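Chapter 2
Visiting a Robot at Work

In this chapter you will learn how to prepare for a demonstration, what to watch while the robot is working, and how to write useful notes afterwards. The example comes from an open day at Jondis, a small company in Gristumham. Their robot, which they call Mandagi, practices tasks from the home. At the open day it worked at a bathroom sink.

Before the visit, each student received a page with 44 short questions. Most of them could be answered only by standing near the machine and looking at the hand for a long time. A beginner usually looks at the whole arm, and so misses how the fingers close on an object.
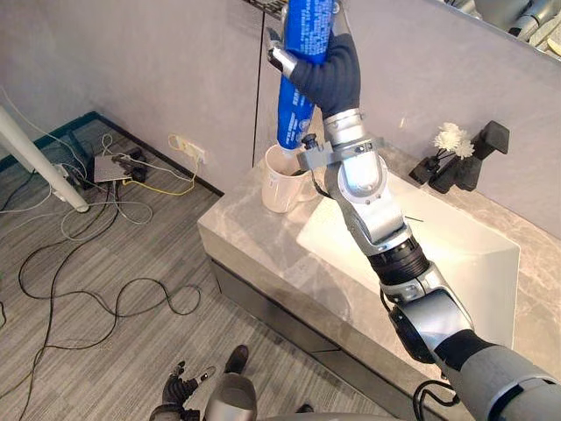
Figure 2.1 The hand holds a blue tube above the counter, with its lower tip toward the mug.

A long and thin object is a good test. When it is held at one end, a small error at the wrist becomes a larger error at the tip. Write down the place of the grip and the direction of the object - these two facts will be needed in Section 2.3. Please also note what stands near the arm. In a real room there is furniture, and there are cables on the floor, and the robot has to share the space with them.

Students often forget to look low. Choose one moment of the demonstration and study only the area near the carpet and the front of the cabinet.
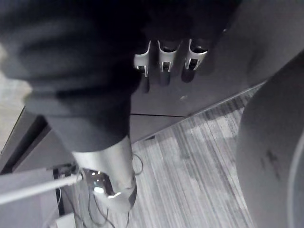 Niall Cruickshank wrote to us after the open day that he would have liked more time for questions and fewer speeches. He had filled only about half of his page, and in his opinion visitors should see the same task at least two times, first without a pen.

We follow his advice in Exercise 2.1. Read it now, before you continue with Section 2.1, Preparing Your Questions.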